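Tiline workshop, Clomthorpe
Two-arm table: inspection before powered running
Date: 7 Jun 2021
Checked by: Randa Smadi
Second person at the stop button: Issa Abu Hammour
Build notes held by: Najwa Saliba
Last full check: April

Mark each line OK, FIX or N/A. A comment is needed for every FIX. Lines 1 to 8 are done with the power off and the plug out of the wall.

1. Table and frame

1.1 Table stands level and does not rock – OK
1.2 Frame corner brackets tight – OK
Comment: Two on the back rail took a quarter turn. All the rest held. I marked them with paint pen so we can see if they move again.
1.3 Frame clamped to table – FIX
Comment: Front left clamp had worked loose. Tightened and rechecked after the run, still tight. Issa wants a proper bolt through the table there. Najwa to say whether the table owner minds a hole.
1.4 White work surface flat, no lifted edges – OK

2. Arms

2.1 Base bolts, left arm – OK
2.2 Base bolts, right arm – OK
2.3 Joints move freely by hand, no grinding – OK
Comment: Right elbow is stiffer than the left. It was the same in April and is no worse.
2.4 Gripper fingers secure – OK
2.5 Finger screws present on both sides – OK

3. Cables

3.1 Arm cables have enough slack at full reach – OK
3.2 No cable can be caught in a joint – OK
Comment: Please leave the loops as they are. Hanan tied them back tight last time and the connector pulled half out at full stretch.
3.3 Floor cables out of the walkway – FIX
Comment: Mains lead and the loops by the right arm both need covers. Ullow sell a rubber one in 1,000 mm lengths and we would want two. Until then, walk round the back.
3.4 Plugs and sockets undamaged – OK

4. Work area, items set out for the flower job

4.1 Nothing on the surface that is not part of the job – OK
4.2 Glass checked for chips before use – OK
4.3 Spare vases kept out of the sweep of both arms – FIX
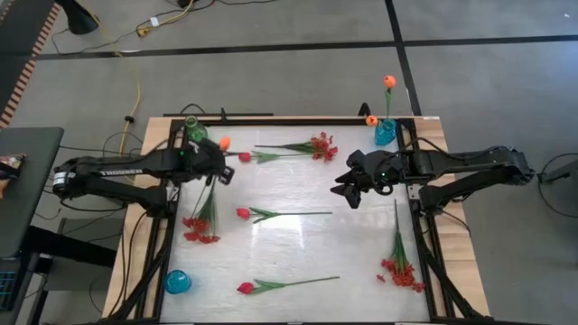 Comment on 4.3: I would like the corners kept clear altogether. Glass on the frame is within reach of an elbow if somebody sends an arm home from the wrong pose. Aivar offered to bring in plastic vases of a similar size, and I would take him up on it, at least until the new routine has been run a good few times. The arms have no way of telling glass from anything else.

4.4 Loose stems clear of the rail grooves – OK
4.5 Dustpan, brush and thick gloves to hand – OK
Comment: Gloves are on the hook by the sink. They are to stay there.

5. Stop button and power

5.1 Stop button reachable from the operator's chair – OK
5.2 Stop button cuts power to both arms – OK
Comment: Tried three times with the arms held up by hand. They go limp when the power is cut, so one person supports each arm for this test. Do not do it alone.
5.3 Supply fuse is the right rating – OK
5.4 Hourani power supply fan clear of dust – OK

6. Powered check, slow speed

6.1 Speed limit set to 250 mm per second or lower – OK
6.2 Both arms reach home position without touching each other – OK
6.3 Grippers open and close fully – OK
6.4 Ten minutes of running, motor temperatures read off the screen – OK
Comment: Highest reading was 46 degrees, left shoulder. We stop at 60.
6.5 Status lights green on both arms – OK
6.6 Wrist camera view clear enough to work from – OK

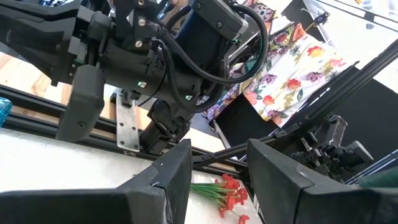 Item 6.6. Wrist camera view, with the red flowers visible between the gripper fingers.

Comment on 6.6: Good enough. Wipe the lens with the dry cloth only, no spray.

6.7 Nothing hanging where an arm can catch it – FIX
Comment: The flowered cloth wants pinning up or taking down. A loose edge near moving joints is asking for trouble. Issa will see to it before the next session.

7. Log

7.1 Cycle counter read and written down – OK
Comment: 1,164.
7.2 Faults since last check entered in the book – FIX
Comment: One entry has no name against it. Whoever wrote "left gripper slow again" please see Randa, as I need to know whether it was slow from cold or after a long run.

Result: may be used at slow speed with two people present. Full speed not allowed until 1.3, 3.3, 4.3 and 6.7 are closed.

Signed: R. Smadi
Seen by: I. Abu Hammour
Copies to: Hanan Sleiman, Najwa Saliba, Aivar Sakalauskas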